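Suche Suchbegriff eingeben Suchen

Die Bank, die keiner bestellt hat

Wie eine Kleinstadt sich einen Sommer lang über Sitzgelegenheiten zerstritt, und warum ich inzwischen selbst eine Meinung zu Armlehnen habe

Angefangen hat es mit einem Zettel an der Bushaltestelle am Unteren Markt. »Wo ist unsere Bank?« stand darauf, mit dickem Filzstift, und darunter hatte jemand mit Kugelschreiber geschrieben: »Beim Bauhof, angeblich.« Ich stand davor, wartete auf den Bus und merkte erst da, dass ich stand. Sonst saß ich an dieser Stelle immer! Seit ich in Pimentel wohne, habe ich morgens auf dieser grünen, leicht schiefen Bank gesessen, mit Kaffee auf dem Knie, und nun waren da vier Dübellöcher im Pflaster und sonst nichts.

Ich schreibe normalerweise über Essen, manchmal über Reisen. Kommunalpolitik war für mich immer das, was in den hinteren Seiten des Amtsblatts passiert, zwischen Sperrmüllterminen und Geburtstagsglückwünschen. Aber so eine fehlende Bank arbeitet in einem. Am zweiten Morgen fragte ich die Frau neben mir, ob sie etwas wisse. Sie wusste etwas. Sie wusste sogar sehr viel, und der Bus kam an dem Tag zum Glück mit Verspätung.

Die Kurzfassung geht so: Die Stadt hat im Frühjahr sämtliche Sitzbänke im öffentlichen Raum zählen lassen, zum ersten Mal überhaupt. Es waren 270. Das Büro Flarulum, das den Auftrag bekommen hatte, teilte sie in Zustandsklassen ein, und die schlechteste Klasse wurde kurzerhand abgebaut, Sicherheit geht vor, Haftung, man kennt das. Nur hatte niemand im Rathaus damit gerechnet, wie groß diese Klasse ausfallen würde. Im Mai fehlten von einer Woche auf die andere so viele Bänke, dass man den Weg vom Ärztehaus zum Friedhof komplett ohne Pause gehen musste. Wer jung und gesund ist, zuckt da mit den Schultern. Der Weg geht aber bergauf, und wer ihn geht, kommt oft gerade vom Arzt.

Ich bin ihn abgelaufen, einmal in meinem Tempo und einmal so langsam wie meine Schwiegermutter, die ich dafür mitgenommen habe (sie war von der Idee mäßig begeistert, hat sich aber mit einem Stück Mohnkuchen bestechen lassen). Auf halber Strecke hat sie sich auf die Mauer vor der Sparkasse gesetzt. Die Mauer ist oben abgeschrägt, da rutscht man. Kaum saß sie, kam ein Mann mit Rollator dazu, dann eine Mutter mit Kinderwagen, und alle drei rutschten gemeinsam und schimpften. So lernt man Leute kennen!

Beim Mohnkuchen danach hat sie mir dann erklärt, dass es früher an der Ecke zur Gerbergasse zwei Bänke gegeben habe, über Eck gestellt, sodass man sich beim Reden ansehen konnte. Die eine sei in den Achtzigern weggekommen, als die Telefonzelle kam. Die Telefonzelle ist inzwischen auch weg. Die Bank hat trotzdem keiner zurückgebracht.

Im Rathaus ist für solche Dinge Osvaldo Quintana zuständig, Leiter des Tiefbauamts, ein großer, etwas müder Mann mit einem Büro voller Pflastersteinmuster. Ich hatte ihn mir strenger vorgestellt. Er hat mir als Erstes einen Stuhl angeboten und dann selbst gelacht, weil ihm aufging, was er da gesagt hatte.

»Wir haben das unterschätzt«, sagte er. »Schreiben Sie das ruhig.« Eine neue Bank koste die Stadt 1.617 Euro, mit Fundament und Einbau, ohne Mülleimer. Der Mülleimer werde aus einem anderen Topf bezahlt, und den anderen Topf verwalte ein anderes Amt, weshalb es in Pimentel Ecken gibt, an denen ein einsamer Mülleimer steht und auf seine Bank wartet. Ich hatte mich über diese Mülleimer immer gewundert. Jetzt sehe ich sie überall.

Im Haushalt war Geld für 20 neue Bänke vorgesehen. Zwanzig! Ich habe nachgefragt, ob das ein Tippfehler sei, und Quintana hat sehr lange in seinen Kaffee geschaut.

Dann kam die Bürgerversammlung in der Turnhalle, und wer bis dahin gedacht hatte, es gehe nur um Geld, wurde eines Besseren belehrt. Es ging nämlich um Armlehnen. Die Bank, die das Amt ausgesucht hatte, heißt Testness und hat in der Mitte einen Bügel. Das Amt sagte: Aufstehhilfe. Die halbe Halle sagte: damit sich da keiner hinlegen kann. Ein älterer Herr in der dritten Reihe rief, er habe sich in seinem Leben auf jeder Bank dieser Stadt mindestens einmal hingelegt und es habe niemandem geschadet, und bekam den größten Applaus des Abends.

Dirceu Bezerra hat ihn auch beklatscht. Er sitzt seit zwei Wahlperioden im Stadtrat, in der Opposition, und betreibt nebenher den Fahrradladen hinter dem Bahnhof. Von ihm stammt die Liste, die später in jedem Schaufenster hing. 232 Unterschriften kamen allein an dem Abend zusammen, die meisten auf dem Sprungkasten, weil es in der Halle keinen Tisch gab. Gefordert wurden die alten Bänke zurück, repariert, ohne Bügel, und zwar vor dem Herbst.

Ich habe Bezerra im Laden besucht, kurz nach sieben, er hatte mir diese Uhrzeit genannt, weil da noch keine Kundschaft kommt. Er schraubte während des ganzen Gesprächs an einem Hinterrad und redete mit dem Rad mindestens so viel wie mit mir. Sein Punkt war einfach. Die alten Bänke liegen auf dem Bauhof unter einer Plane. Die Gestelle sind aus Gusseisen, denen fehlt gar nichts, kaputt sind bloß die Latten. Latten kann man kaufen, im Holzhandel, die kann man auf Länge sägen, ölen und festschrauben. »Das ist doch keine Raumfahrt«, sagte er, und dann etwas über Speichennippel, das ich nicht verstanden habe.

Zum Abschied zeigte er auf das Waschbecken in der Werkstatt, ich hatte nämlich aus Neugier ein Kettenblatt angefasst und sah entsprechend aus. Von allein geht so ein Kettenfett ja nicht weg, man schrubbt und schrubbt und hat am Ende zwei graue Handtücher. Im Bus zurück habe ich die Hände lieber in den Jackentaschen gelassen und überlegt, wie viel Zeit ich inzwischen auf dieses Thema verwendet hatte. 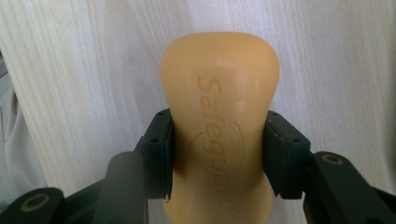
Zwei Wochen später war ich beim Bauhof, auf eigene Faust. Die Plane gibt es wirklich. Darunter stehen die Gestelle eng ineinandergeschoben, und am Tor hat mir ein Mitarbeiter gezeigt, dass auf der Unterseite der Sitzfläche manchmal noch Namen eingeritzt sind. Er hatte auf einem der ausgebauten Bretter den seines Vaters gefunden. Das Brett nimmt er mit nach Hause, sagte er, ob das nun erlaubt sei oder nicht.

Quintana hat sich inzwischen bewegt, das muss man ihm lassen. In der Sitzung vor den Ferien legte er einen Vorschlag auf den Tisch, der beiden Seiten ein bisschen wehtut: Ein Teil der alten Gestelle wird neu belattet, die Tischlerei Brokis hat ein Angebot abgegeben, und an den steilen Strecken kommen die neuen Bänke mit Bügel hin, allerdings mit dem Bügel außen. An beiden Enden also, zum Abstützen, und in der Mitte bleibt Platz. Ich habe mich gefragt, wieso das so lange gedauert hat. Der Hersteller hatte diese Variante die ganze Zeit im Katalog, eine Seite weiter hinten.

Bezerra findet es zu wenig und hat trotzdem zugestimmt. Er will nun wissen, wer die Reihenfolge festlegt, und damit sind wir beim nächsten Streit. Die Unterstadt möchte zuerst drankommen, weil dort die meisten alten Leute wohnen. Die Oberstadt möchte zuerst drankommen, weil man dort nur ankommt, wenn man vorher hochgelaufen ist. Der Ortsteil hinter der Bahn hat einen Brief geschrieben, in dem freundlich daran erinnert wird, dass es dort noch nie eine Bank gegeben habe, auch keine kaputte. Den Brief habe ich dreimal gelesen, der war gut.

Meine Schwiegermutter verfolgt das alles mit großem Vergnügen. Sie ruft mich jetzt an, wenn sie irgendwo ein frisches Fundament sieht, neulich beim Zahnarzt, und dann muss ich hinfahren und es anschauen. Meistens ist es ein Fundament für ein Verkehrsschild. Aber sie hat auch durchgesetzt (mit einem Anruf im Tiefbauamt, der nach ihren Angaben freundlich und nach Quintanas Angaben ausführlich war), dass die Ecke zur Gerbergasse auf den Plan kommt. Eine Bank oder zwei, darüber wird noch geredet. Über Eck hätte sie gern.

Am Unteren Markt sind die vier Dübellöcher noch da. In einem wächst Löwenzahn. Der Zettel ist mehrmals überklebt worden, zuletzt mit einem sauber ausgedruckten Hinweis der Stadt, dass die Sitzgelegenheit »im Zuge der ersten Maßnahme« ersetzt werde. Jemand hat einen Campingstuhl danebengestellt, blau, mit Becherhalter. Morgens ist er meistens schon besetzt, wenn ich komme.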